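Notes from the Demo Desk
Multness team newsletter, 12/4/23

I've been on scooping since March, so people keep asking me what I do all day, and the short version is that I move rice-colored stuff from one container to another and then do it again. The longer version is that every run gets saved as an example, and the model we're training (we call it Mao, don't ask) learns kitchen chores by copying them. It doesn't get rules from us. It gets me, tipping a box over a table until my shoulders complain!

We start with the container because it's the part Mao is worst at. Picking up a box is fine. Picking up a box, holding it at an angle so everything slides into one corner, and keeping a steady grip while the other tools sit and wait their turn, well, that's where the early versions fell apart. So I've been doing lots of tilts. Slow ones, quick ones, ones where I change my mind halfway and set it back down. I used to throw those out as mistakes, and now we keep them, so long as I recover and finish the job.
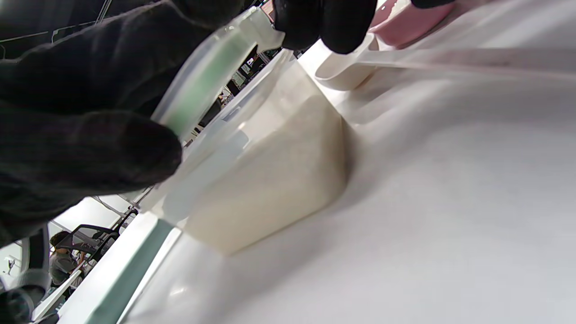
Gloves, controllers and the spoon problem

The controllers took me 2 weeks to get used to. They strap over the backs of your hands on top of the black gloves, so your fingers stay free, but you do feel like you're wearing a pair of hockey pucks. I knocked them together constantly at first. My best session so far is 33 clean runs, and I'd like it noted that I did it before lunch.

What we're changing this month is the layout. The closed container starts out in front of me, with the spoon and the little pink bowl off to the right, and we'll be shuffling those between runs. If the spoon always lies in the same spot, Mao learns the spot and forgets to look for the spoon. We found that out on the Gilora task, where everything was beautifully neat and the model grabbed at thin air the minute somebody nudged a cup. I now put things down a bit carelessly on purpose, and it's harder than you'd think, my hands really want to line everything up.

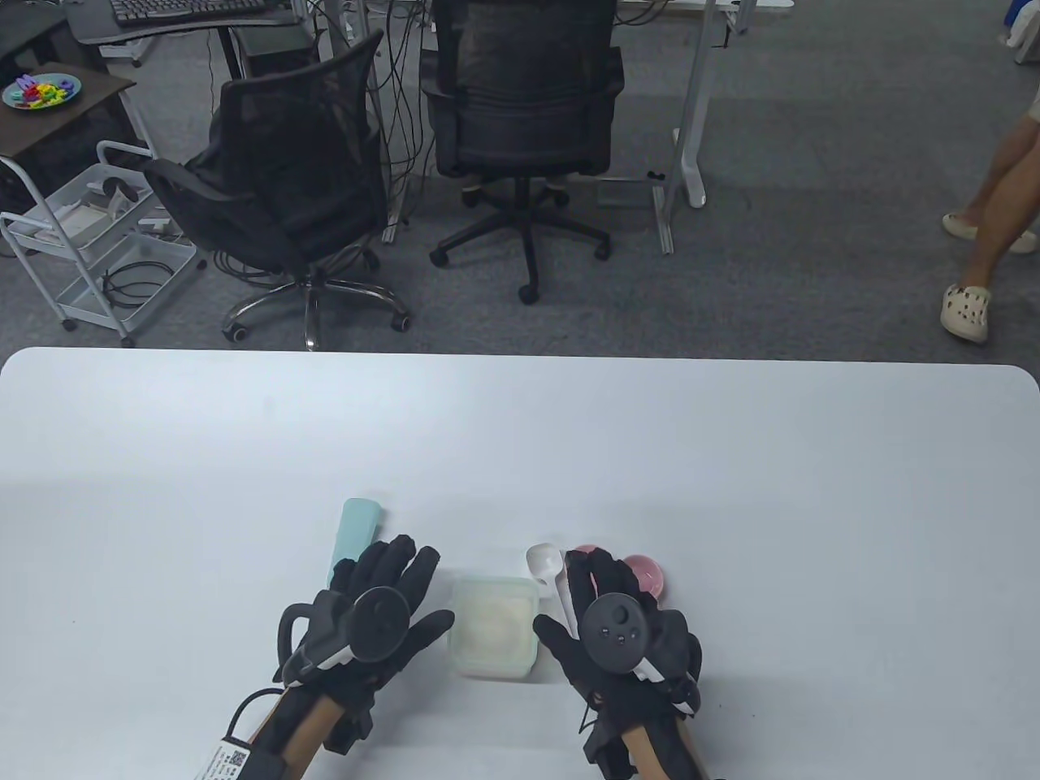 Baoshan Zhong wrote in after the last issue to say that careless isn't the same as random, and that left to ourselves we all drift back to the same 6 or so favorite spots without noticing. Baoshan would like us to draw the positions from a list before each run and stick to them, even the awkward ones.

Fair point, and I'm going to try it on my next batch. If you have a list that already works for you, send it over and I'll borrow it. Also, whoever has the spare wrist straps from the Grornirthorpe project, I'd love them back, mine are getting stretched.

Gumaro Zepeda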